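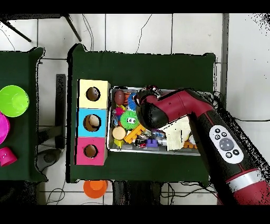

Why do we put things into groups?

Every day you sort things, even when you do not think about it. You put your socks in one drawer and your shirts in another. At the table you know which plate is for bread. Your brain likes groups very much, and it started to make them when you were a baby.

What is a group?

A group is some things which have something the same. It can be the color, the size, the shape or what we do with them. An apple and a fire truck can be both in the group "red". But if the group is "food", the fire truck must go out!

The same thing can be in many groups. A spoon is a metal thing, a kitchen thing and a long thing. So before you sort, you have to choose your rule.

Who sorts things?

Librarians sort books, so that you can find the one about sharks. Mail workers sort letters by address. Scientists sort animals. A whale lives in the sea like a fish, but it feeds its babies with milk, so scientists put it together with the mammals, like cats and us.

Try it at home

You need 2 or more boxes and a bag of small toys or buttons. Ask a grown-up first, because small things are dangerous for little brothers and sisters.

1. Choose a rule, for example "soft" and "hard", and keep it secret.
2. Put 7 things into the boxes, one after one.
3. Ask a friend to guess your rule.
4. Now mix everything again and let your friend choose a new rule.

Some things are difficult. Where do you put a button with two colors? You can make a new group for it, or you can change the rule. Scientists also do this when they find an animal which does not fit.

Written by Jyoti Lodhi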